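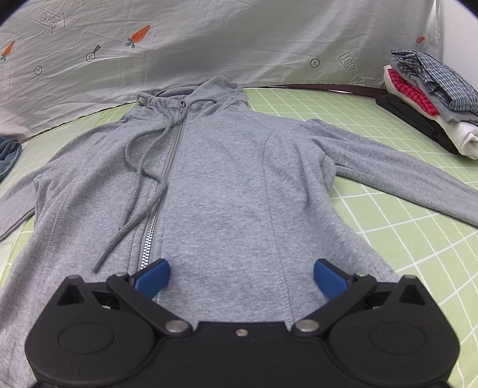

My sister wrote back that fasting during Lent is easier if you pick one meal and leave the others alone. I will try that with lunch. Prayer group met at the Fernthorpe chapel tonight and went 30 minutes over. We read Psalm 51 and talked about confession, and I said less than I meant to. The roof fund stands at $1468 and the goal is $2000. Drove home by Watkins Road. Woke at 2 last night and prayed for Dad until I slept. Need to return the hymnals in March.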